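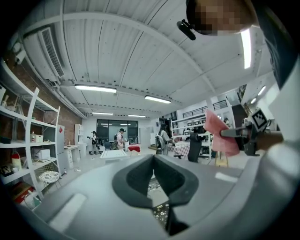

Pink cloth, folded, in or beside a hand-held gripper.

Kester Street Tenants' Association
Minutes of the general meeting, 2024-08-08
Held in the ground floor meeting room, Kester Street building

Present: the chair, the secretary, the treasurer, the floor representatives for floors one to five, and tenants as signed in on the attendance sheet. The building manager from Trernix Property attended for items 3 and 4 only. Apologies were received from the floor six representative.

1. Minutes of the June meeting
The minutes were read and accepted with one correction. Under "Bicycle storage," the words "rear gate" should read "side gate." There is no rear gate.

2. Matters arising
The broken handrail between floors two and three was repaired in July. The tenant who reported it confirmed that it no longer moves.
The letter to the city about the bus stop has been sent. No reply so far. The secretary will write again if nothing has come by the next meeting.
The spare key to the notice board is still missing. A new lock will be bought.

3. Laundry room
The building manager reported that Trernix has received two quotes for replacing the dryers. The lower one is from Chang Appliance Service and includes removal of the old machines. The other does not include removal and has a longer wait for delivery. Trernix intends to accept the Chang quote but wanted to hear from tenants first.
A tenant from floor four asked whether the price of a load would go up. The manager said the price will stay the same until the end of the year and will be looked at after that. Several tenants asked for written notice before any change. The manager agreed to give it.
A tenant from floor one asked that the new dryers not be card-only. The manager said the model quoted takes both coins and cards.
There was a long discussion of laundry hours. The present hours end at 10 p.m. Tenants on floor one hear the machines through the wall and want an earlier finish. Tenants who work evening shifts want the hours left alone. It was proposed that the last wash be started by 9 p.m. with the room still closing at 10 p.m. The proposal was put to a vote and carried. The chair asked that the new hours be posted on the laundry room door and in the elevator.
Items left in the machines: agreed that these may be moved to the folding table once the cycle has ended. They are not to be put on the floor.

4. Water shutoff
The manager gave notice that the water will be off for one morning while the main valve is replaced. The date depends on the plumber. Tenants will get a slip under the door at least 2 days before. The floor five representative said that last time the slips reached only half of floor five. The manager will have them delivered by hand and also sent by text message.
Brown water is expected for a short time when supply comes back. Tenants should run the cold tap first.
The building manager left the meeting at this point.

5. Treasurer's report
Dues have been received from 74 apartments. Reminders will go out to the rest this month. The cost of the summer cookout came to roughly $100 over the amount set aside, mostly for the rental of tables. The treasurer suggested borrowing tables from the church next year. Agreed.
The report was accepted.

6. Courtyard
The Trastus Garden Center has offered the association a discount on fall bulbs if the order is placed before the end of the month. Tenants were in favor. The floor two representative will collect requests. Tulips were eaten by squirrels last year and it was suggested that the order be mostly daffodils.
The hose reel leaks at the wall. It will be added to the repair list sent to Trernix.
One tenant asked for a second bench on the shaded side. The chair will find out what a bench costs and whether the landlord would pay part of it.

7. Noise and moving
Moves in and out continue to block the elevator for long periods. Tenants are reminded to book the elevator with the office and to use the wall pads. A tenant asked if moves could be kept to daytime hours. The secretary will check what the lease says and report back.

8. Other business
The package shelf in the lobby is overfull. Packages not picked up after a week will be taken to the office.
A tenant on floor three is looking for a good home for a child's bed and a small desk. Details are on the notice board.
The heating survey forms are due back. Blank copies can be had from any floor representative.

9. Next meeting
To be held in the same room at the usual time. Items for the agenda should reach the secretary a week ahead.

The meeting closed at 8:50 p.m.

Minutes taken by the secretary.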